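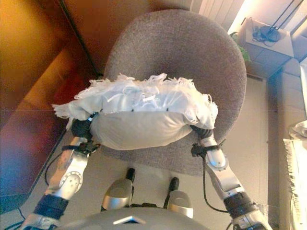
Grabación de demostraciones de colocación de cojines con robot de dos brazos

Guía de procedimiento para operadores. Laboratorio Casatden, programa Onasel de manipulación doméstica. Revisión de 2018-07-11.

Objeto

La presente guía establece los pasos para registrar demostraciones teleoperadas de la tarea «colocar cojín en asiento». Las grabaciones se incorporan al conjunto de entrenamiento Katene y deben ajustarse a un mismo criterio, con independencia del operador que las realice.

Preparación del puesto

1. Sitúe el robot frente a la silla, de modo que ambas manos alcancen los extremos del asiento sin inclinar el torso más de lo previsto en la ficha de la tarea.
2. Revise el recorrido de los cables de las muñecas. Deben conservar holgura suficiente para el giro completo y no quedar entre la mano y el tejido.
3. Mantenga el mobiliario habitual de la sala. No se retirarán plantas, mesas auxiliares ni mantas, salvo que obstruyan el paso del robot.
4. Compruebe en la vista de cabeza que el respaldo y el asiento aparecen completos.
5. Abra una sesión nueva en Vunberg y seleccione la tarea 417.

Ejecución de la demostración

Inicie la grabación con las manos separadas del cojín. Aproxímelas a la vez y tome la pieza por los dos extremos, con los dedos por debajo del borde. En cojines con flecos, el agarre se hará sobre la tela lisa; los hilos sueltos se enganchan con facilidad en las articulaciones de los dedos y ocultan el punto de contacto.

Eleve el cojín lo justo para librar el borde del asiento, manténgalo horizontal y desplácelo hasta la posición indicada. Al depositarlo, abra ambas manos al mismo tiempo y retírelas hacia el torso. Detenga la grabación cuando los brazos hayan vuelto a la posición de reposo.

La duración recomendada de cada episodio es de unos 33 segundos. Se admiten correcciones de agarre durante el movimiento, siempre que sean continuas. Las pausas prolongadas obligan a repetir.

Variación

Cada serie consta de 50 episodios. Cambie la orientación inicial del cojín cada seis episodios y anótelo en el campo «configuración». Conviene alternar asimismo la posición de la silla y las condiciones de luz, en particular cuando haya muebles barnizados o superficies metálicas que produzcan reflejos.

Etiquetado y descarte

Asigne a cada episodio una de las etiquetas siguientes:

Válido: el cojín queda apoyado en el asiento y las manos, libres.
Válido con corrección: hubo un reajuste del agarre antes de depositar la pieza.
Fallido: el cojín cae o queda fuera del asiento.
Nulo: se perdió la señal de alguna cámara o de algún brazo.

Los episodios fallidos se conservan y se entregan con el resto de la serie. Los nulos se eliminan de la sesión antes del envío y se sustituyen por otros tantos, grabados con la misma configuración.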